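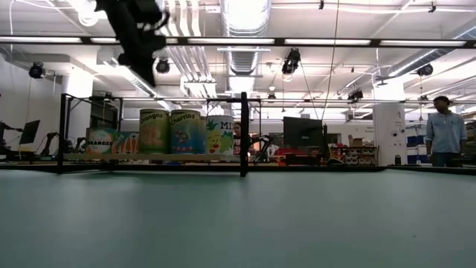 What does the Pestska data set contain?

It contains 2,000 records of printed labels from canned food, one record per label, with the wording, weights, date codes and storage advice typed out by hand. There are no nutrition scores and no prices.

Pestska version 3
Maintained by Kirsty Laing and Struan Leckie

Background

The project started as a spreadsheet kept by Ross Carnegie, who collected paper can labels at Clisden and wanted to search them by wording. Laurențiu Crăciun later split the sheet into tables and wrote the checks. The name comes from the folder the first spreadsheet was saved in.

Most records come from cans of vegetables, beans, fish and soup. Fruit is thin. Pet food was left out from the start and we have no plans to add it.
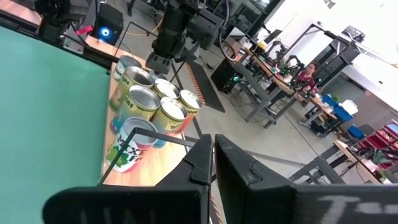 Food cans grouped on a light wooden tabletop.

Files

labels.csv - one row per label, 34 columns
producers.csv - one row per producer, 162 rows
dates.csv - date codes as printed, with our reading of them
changes.txt - notes on each release

All files are UTF-8 with commas as separators. Text fields are quoted. Line breaks inside a label's text are stored as a vertical bar.

Main columns in labels.csv

label_id: a number that never changes between releases. Gaps are records we removed.
producer_id: matches producers.csv. Blank if the label names only a distributor.
product_name: the largest product wording, with the original capitals.
net_weight and drained_weight: grams as printed. If only ounces are given, the gram column stays blank and the ounces go in weight_note.
storage_text: the full advice, including what to do with leftovers.
language: one code per language on the label, in order of first appearance.
reader: initials of the person who typed the record.

Date codes

Dates are the weakest part of the set. Many cans carry the date on the metal and not on the paper, so a loose label often has none. More than 600 records have a blank date for this reason. Where a code could be read as either day-month or month-day, dates.csv keeps both readings and sets the unsure column to 1. Please do not drop those rows without looking at them - Pollock labels in particular use both orders. 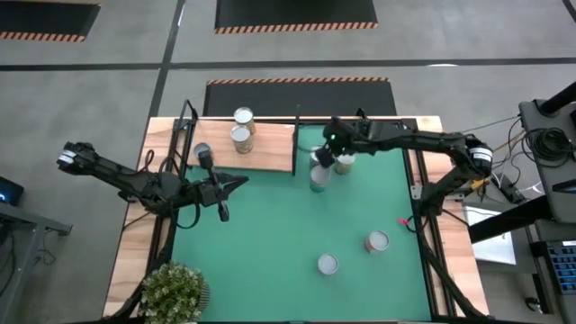 Label size is recorded as height and width in millimeters, taken with the paper lying flat. Old labels curl, and a curled label reads short by several millimeters. Leif Grønli measured most of them and his notes ask for a plain surface with a clear edge. A green mat with light wood along the left, right and top, as on this table, would suit white or cream paper well, though a dark green label would be hard to pick out on it. Measure each side twice and enter the larger figure. Torn labels get a size only if both corners of the measured side are present.

Known problems

Accents were lost in part of the Witia batch and have been restored only where the original label was still on hand. The language column treats all Portuguese as one code. Two producers with the same name were merged by mistake in version 2; they are separate again, but the old merged number still appears in some people's scripts.

Storage advice was shortened in the earliest rows. These have the value "short" in text_status and should be left out of any study of wording.

Corrections

Send the label_id, the column and the value you think is right. A scan helps but is not required. Corrections received before October go into the next release, and anything after that waits for the one following.

Terms

Free to copy and change with credit to the Pestska project. The label designs belong to their producers and no artwork is included in the files.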